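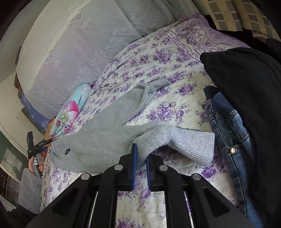 Mariann Bárány: Nothing made of wool should go back into the closet until the closet itself has been emptied, vacuumed, and wiped down. Cleaning the clothes alone will bring the moths back within a season.

Grornside Household Help
Clothing, Linens and Storage

Clothes moths found in a bedroom closet: treatment of knitwear, and whether bedding is also at risk

Posted by Verena Berchtold, 30 March 2025

I would appreciate guidance on the correct order of work for a clothes moth problem in a second-floor bedroom in Ikbridge.

Small holes have appeared in two wool sweaters that were put away clean, or so I believed, in October. On the closet shelf above them I found a few pale, sandlike grains and what looks like a short tube of lint. I have since seen one small, buff-colored moth walking on the closet wall. It did not fly toward the lamp when I turned it on.

The closet has a solid door and a carpeted floor that continues from the bedroom. The knitwear is a mixture of wool, wool blend, and acrylic, and several of the labels have been cut out or have faded. Spare bedding is kept on the upper shelf. It includes cotton sheets, pillowcases, two comforters with synthetic filling, and an older feather pillow.

My questions are as follows. First, should everything in the closet be washed, or only the items made of wool? Second, is freezing a reliable treatment, and for how long? Third, can the bedding be left where it is? Fourth, I was quoted $433 by a local firm for treatment of the bedroom and the adjoining hallway, and I would like to know whether a professional visit is advisable at this stage.

I have a top-loading washer, a standard dryer, and a small chest freezer in the basement. I would prefer not to use mothballs, as the bedroom is slept in every night.

Thank you in advance for your assistance.

Mariann Bárány
Accepted response

The signs you describe are consistent with webbing clothes moths or case-bearing clothes moths. The treatment is the same for both. Adult moths do not eat fabric. The damage is done by the larvae, which feed on wool, cashmere, mohair, silk, fur, and feathers. They avoid light, and for that reason adults seen near a lamp are more often pantry moths.

Please begin with the closet. Remove everything, including items you consider safe. Place all items directly into plastic bags as they come off the hanger or shelf, and tie the bags before carrying them through the house. Carrying an armful of loose clothing down a hallway is the usual way that eggs reach a second room.

Vacuum the shelves, the corners, the hanging rod brackets, and the gap where the carpet meets the baseboard. Use the crevice tool and take your time over the edges. Larvae live on hair and lint that collects there and may never have touched your clothing at all. Lift the carpet edge if it can be done without damage. When you are finished, tie the vacuum bag or the contents of the canister in a plastic bag and put it in the outside trash the same day. Wipe hard surfaces with warm water and ordinary dish soap.

Once the closet is empty, sort the clothing on a flat, well-lit surface. A bed is suitable. Unfold each piece fully, since eggs and early damage are most often found where fabric is doubled: inside cuffs, under collars, along the side seams, and beneath pocket flaps. Ribbed cuffs in particular should be turned back and inspected on both sides. Brush the seams with a clothes brush, outdoors if the weather permits.

I suggest sorting by fiber and treating each group as follows.

Wool, cashmere, silk, and blends containing them. Freeze or dry clean. Dry cleaning kills all stages, and it is the better choice for tailored garments.

Acrylic, cotton, and polyester. Wash and dry in the usual way. These fibers are not food for larvae, although larvae will chew through them when they are stained with sweat, food, or body oil. Synthetic knits stored beside wool may also be carrying eggs and should not be skipped.

Items with no label. Treat them as wool. A fuzzy surface is no guide to fiber content — acrylic knits can be as soft as mohair — and freezing does no harm to either.

With regard to freezing, the item must be completely dry and sealed in a plastic bag with most of the air pressed out. The freezer should be at 0 degrees Fahrenheit or below. Leave the bag in place for at least one full week. Two weeks is better for thick sweaters or for a chest freezer that is opened often. Do not pack the bags tightly together, as the center of a dense stack takes a long time to reach temperature. When you remove a bag, leave it sealed until it has returned to room temperature so that moisture forms on the plastic and not on the wool.

Some people remove the bag after a week, allow it to warm for a day, and freeze it again for another week. If you have space, I recommend the second round.

As to the bedding, the materials you list are mostly low risk. Cotton sheets and pillowcases, lace covers, and comforters with synthetic filling do not feed larvae. They should nevertheless be washed once, on the warmest setting the label allows, and dried thoroughly before they return to a shelf where moths have been found.

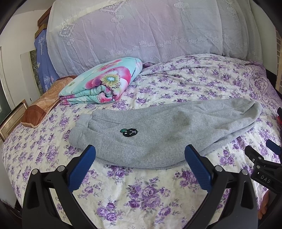
Wash pillow covers separately from anything with a zipper or hook, and place openwork or lace in a mesh laundry bag. A comforter should be able to move freely in the drum. If it cannot, take it to a laundromat with a large front-loading machine. Check the dryer partway through and turn the comforter over, as the middle of a thick fold can remain damp long after the outside feels dry.

The feather pillow is the exception. Feathers are a food source. Inspect the seams of the inner casing for holes or grit. If there is any sign of activity, I would discard the pillow. If it appears sound, freeze it for two weeks in the same manner as the knitwear, then air it outdoors for an afternoon.

On the question of professional treatment, I would wait. A single closet with limited damage can generally be brought under control by a careful household. Place one pheromone trap in the closet and one in the bedroom after you have finished cleaning, and write the date on each. The traps catch only males, so they are a means of monitoring and not a cure. If you are still catching moths after three months, a professional inspection would be justified. At that point please ask for a written inspection report before agreeing to any figure, and ask specifically whether the carpet edge is included.

Your decision to avoid mothballs in an occupied bedroom is sound.

Imik
Response

Cedar. We put cedar blocks in every drawer years ago and have had no trouble since. Sand them once in a while when the smell fades. Lavender bags also work and are pleasant to have among the sheets.

For storage I can recommend Vanhove zippered bags. I paid $23 for the set and they have held up well.

Comment from Mariann Bárány: With respect, cedar and lavender should not be relied upon where moths are already present. Fresh cedar oil has some effect on very young larvae in a tightly closed chest. It has little effect in a closet that is opened each day, and none worth mentioning on older larvae. Please also note that cedar blocks should not rest directly on light-colored fabric, as the oil can stain. I have no objection to the zippered bags, provided that the contents have been treated first.

Comment from Imik: Noted. We never had moths to begin with, so perhaps that is why it worked.

Grornside Linen Desk
Response

The following is offered in addition to the accepted response, with which we agree.

Heat is an alternative to freezing for items that can tolerate it. Larvae and eggs are killed when the fabric is held above 120 degrees Fahrenheit for at least 30 minutes. Most household dryers on a high setting will meet this requirement. It is not appropriate for wool knits, which will shrink and felt, and it should be used with caution on lace and on anything with elastic.

Members who wash wool by hand should use cool water and a detergent intended for wool. The garment should be supported from beneath when it is lifted, pressed between towels, and dried flat. Sweaters should not be hung by the shoulders when wet. Hand washing in cool water will remove the soil that attracts larvae, but it does not reliably kill eggs, and it is therefore best followed by freezing once the garment is fully dry.

Clean clothing stored for the summer should be placed in a container that closes completely. A bin with a gasket is preferable to a canvas box. Cardboard is not suitable. Larvae can pass through very small gaps, and a lid that merely rests in place offers limited protection.

Humidity also deserves attention. Closets on exterior walls in older Ikbridge houses are frequently damp, and a reading above 80 percent on an inexpensive hygrometer calls for correction whether or not moths are present. Leave the door open during the day, and keep stored items a short distance away from the wall.

For members who prefer to have their knitwear cleaned before storage, prices vary considerably. We have seen charges as high as $73 for a single hand-finished garment. It is reasonable to ask for the price of each item before leaving it, and to tell the cleaner that moths have been found so that the bag is not opened near other customers' clothing.

Verena Berchtold
Comment

Thank you to all who responded. The closet has been emptied and vacuumed, and the first bags are in the freezer. The feather pillow had grit along one seam and has been thrown away. I will place the traps this evening and will report here when I have three months of dates to share.

One further point, should anyone be able to advise: the strip of carpet under the closet door is tacked down and cannot be lifted by hand. I would be glad to know whether a steam cleaner is safe to use on it, or whether the backing is likely to come loose.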